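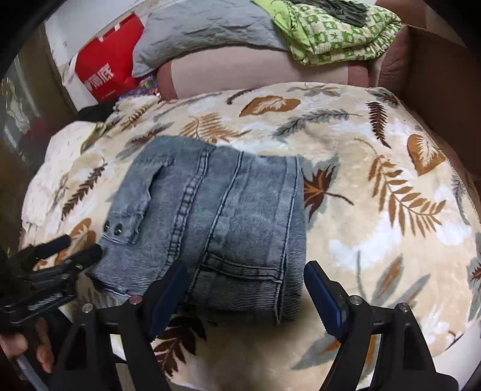 Kerstin Nyberg: The delegation list for the Karnberg talks still shows the old head of delegation on the public side. I replaced her entry yesterday afternoon and the internal page is right. The embassy press office has noticed and wants it fixed before they send out the program.

Status: Open
Priority: High
Product: Grivora event registry
Opened: June 14, 2022

Facundo Saavedra: Thanks. Can you tell me which record you edited? There are 2 for the Karnberg talks, one created when the ministers' meeting was first announced and one created after it was postponed to July.

Kerstin Nyberg: The July one. I thought the first one was closed when the meeting was called off.

Facundo Saavedra: It was set to "suspended," not "closed." A suspended meeting keeps its delegation list, and the public page reads from the oldest record that isn't closed. I can see your edit in the July record and it saved correctly. Please don't close the first record yet. The visa support letters hang off it and I need to see how many.

Facundo Saavedra: 300 letters in total, all delegations. If we close the record they get marked void, and the host side would get a notice for each one.

Nélida Ojeda: Protocol here. Please do not let those notices go out. The other government took the postponement badly enough, and a batch of voided letters would look like we are canceling for good. We have already had one call asking whether the trade part of the agenda still stands. It does.

Facundo Saavedra: Understood. Notices are switched off for this event until the ticket is closed.

Steps so far:
Turned off outgoing notices for both records.
Exported the letters from the suspended record.
Tried moving them to the July record in one batch. Failed with "holder mismatch."
Tried again in batches of 30. The first nine went through, the last failed with the same message.

The failing batch has the former head of delegation in it. Her letter has no matching person in the July record, so the whole batch is refused.

Kerstin Nyberg: She is not traveling. Her letter can be withdrawn by hand. Domingo Orellana signed off on the change of delegation and I have his note.

Facundo Saavedra: Please add the note to the ticket. I can't withdraw a signed letter without it.

Kerstin Nyberg: Added.

Facundo Saavedra: Letter withdrawn, last batch moved. First record is now closed. The public page was still showing the old list after that, so I cleared the cache and waited 15 minutes. It now shows the new head of delegation and the July meeting. Please check from outside the ministry network.

Kerstin Nyberg: Checked on my phone. Correct in English. The Spanish page still has the old title for the deputy.

Facundo Saavedra: Titles on the Spanish page come from the translation table. Passed to Agustina Bravo under a separate ticket.

Nélida Ojeda: Confirmed with the host side that they received no notices. You can turn them back on.

Facundo Saavedra: Notices are back on. Setting this to resolved.

Status: Resolved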